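Fabric bags and thin plastic bags: how I keep them from taking over the kitchen

In our apartment in Sunddale the bags lived for a long time in one big bag behind the door. Everybody has this bag, I think. When you pull one out, four others come with it, and the one you wanted is at the bottom with a hole in it. Last September I took everything out and made a new system, and it still works, so I write it down.

Sort first, and be strict

Empty the whole collection on the table or on the bed. Make one pile for fabric, one for strong plastic and one for thin plastic. Anything sticky or torn goes out on the same day. Do not make a pile for "maybe". I did this the first time and the maybe pile went back behind the door.

Check the handles of the fabric bags by pulling them hard with both hands. If the seam opens a little, sew it now with a double thread or use the bag only for light things, such as bread or laundry pegs.

Flatten before you fold

Most people fold too early. Material that has been pushed into a corner for months keeps its creases, and the folded package becomes thick and opens again by itself. Lay the piece down, take the curled edges between your fingers and stroke from the middle to the outside. For cotton you can use the iron on medium. For plastic, never the iron, also not through a towel. The warmth of your hands and a heavy book overnight are enough. 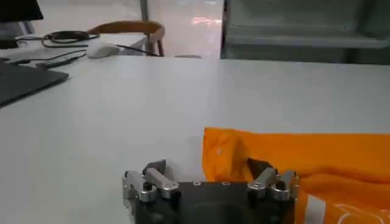
Bright orange and full of creases. Smooth the raised fold first, then the small wrinkles.

If you are not sure what the material is, look for a sewn label or rub it beside your ear. Plastic usually rustles more, but some synthetic fabrics do too. When I still cannot decide, I treat it as plastic and leave the iron in the cupboard.

The long strip fold

Fold the bag lengthwise until you have a strip as wide as your hand. Press the air out toward the open end. Then roll from the closed end — not too tight — and tuck the handles around the roll. My neighbor Seija Laaksonen folds triangles instead, like a paper football, and hers are prettier. The roll is faster for me.

Where to keep them

A shoe box standing on its short side is good. I have also used an old cutlery tray, with the rolls standing up so that all colors are visible from above. Put strong colors in front. An orange or red bag is easy to find in a dark hallway and also easy to see on the back seat of the car, so you do not forget it when you go shopping.

I keep nine bags and no more. When a new one comes home, an old one must leave.

Washing

Cotton at normal temperature with the towels. Thin synthetic ones by hand in lukewarm water with a drop of dish soap, then hang them upside down on the line — the corners dry slowest. Do not put them away damp, the smell is very difficult to remove later. If it has happened already, try 200 ml of white vinegar in a bucket of water and leave the bag in it for three hours.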